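Squeaky drawer runners

Pull the drawer out fully and vacuum the tracks. Old grease holds grit, so wipe it off with a rag and a little mineral spirits before adding anything new. Wooden runners take paraffin wax – never oil, which swells the grain.

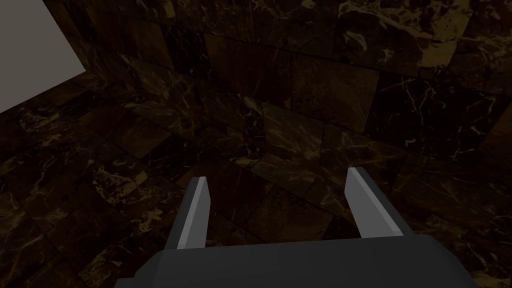

Metal runners need dry silicone spray, one short pass per side. Cycle the drawer seven times, wipe off the excess and refit. Repeat every February.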